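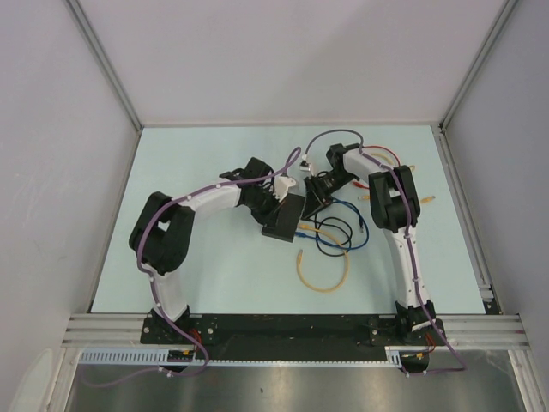 October, cell 2, 7:40 am start

Third go at the patch cable task. Purpose today: find out whether the demos Urmila collected by remote control are worth training on, or whether we have been paying people to wiggle arms for a month. I went in expecting the second.

Current count is 1101 usable episodes out of 2148 recorded. Strobel's progress sheet lists the larger number. I've asked them twice to stop doing that. An episode where the operator chases a plug across the table and gives up is still a recording, fine, but I don't want it in the set and I don't want it in a bar chart.

Drove both arms myself for the first hour, Urmila at the second desk watching the wrist views. Notes as they came:

- Lag is OK. I had it down as the main suspect and I was wrong, or at least I couldn't feel it once I slowed down.
- Grip force is the real trouble. No feedback at the hand controller, so I squeeze everything as if it might get away. The device walks when I do that from one side only.
- Holding the black box with the left and bringing a plug in with the right is fine until the plug is a few degrees off. Then I start turning the box to meet the plug, which a person would do too, but I do it differently every time. Good luck to any policy learning from that.
- Cables push back. Yellow is the worst of the lot. You line up one end and the loop decides where the other one goes.

Urmila's view is that the variety is healthy and the policy will average it out. I don't buy it. The average of "turn the box left" and "turn the box right" is a box that stays put and a plug jammed into the edge of the port. We saw that on the Kirkomdale set in the spring and everyone called it a tuning problem for six weeks.

Where we do agree: the start layout matters more than we wrote down. Four colors in a heap to the right of the box, plugs roughly toward it, is a different job from the same cables spread out behind the right arm. The label file calls both of them "cables, random."
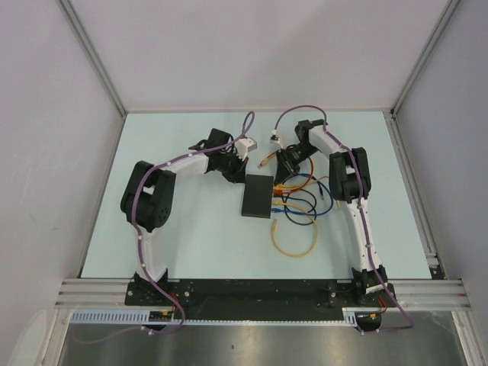
So from now on the layout gets its own tag: heaped or spread, plus which color is nearest the box. Urmila is adding the field to the Ultus logger this afternoon. Old episodes will have to be tagged by eye from the first image. Sabine Harms says she can get through 1000 of them before the review. I said I'd believe it when I saw the file, and she said the same about my write-up — fair.

Tried hand guiding as well, after coffee. Gravity comp on, one of us per arm, no controllers. Smoother paths, and you feel the plug touch, so the last bit of the insert is far better. But our hands are all over the wrist views, and two people never start moving at the same moment. Did 11 of these. Saved in their own folder, NOT to be merged.

The people at Flivdale claim a mix of hand guided and remote demos beats either alone. Their task was putting pegs in a block. A peg doesn't have a tail. I'd want to see it with one cable before I change anything here.

To do:

- Urmila: layout field, then re-export the usable set
- Me: plot box rotation at the moment of insert, per operator. If it's a smear, we write down one way to do it and re-collect.
- Sabine: tagging
- Someone please fix the foot pedal, it double-triggers "end episode" and I lost a good one to it at 10:20

Not starting a training run until the rotation plot is done. Strobel will ask. The answer is no.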